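Rinska to sell its plain white tabletop line in Sesard from August

Housewares maker Rinska will begin selling its all-white tabletop line in Sesard in August, the company said. The first run is 2,000 sets, and 500 of them are reserved for Bisiris, the chain that already carries Rinska's storage boxes.

The line is made up of small, simple shapes, some printed with black-and-white square markers, among them balls, stands and tapered cups. Rinska says they are meant for shelves, shop windows and craft tables.

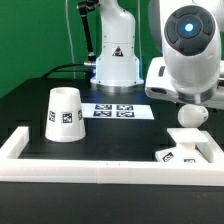
Will the pieces be sold one at a time?

Single pieces go on sale a month after the sets, and only at the Sesard store. A set costs $42. Rinska has not given prices for single pieces.

The cups got the most attention from buyers at a trade preview in Ng, where 200 sets were sold in advance. Several shops asked if they could order cups alone. The company said it would look at that once the first run has shipped.

Buyers also asked about colors. Rinska plans to stay with white for now, and says many customers want to paint the pieces themselves.
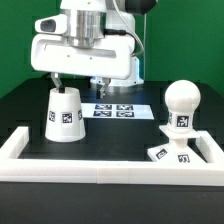

Shops that ordered at the Ng preview will get their sets first, followed by Bisiris. Orders from other stores open at 9 a.m. on the first day of sales and will be filled in the order they come in. Damaged pieces can be exchanged at the Sesard store with a receipt.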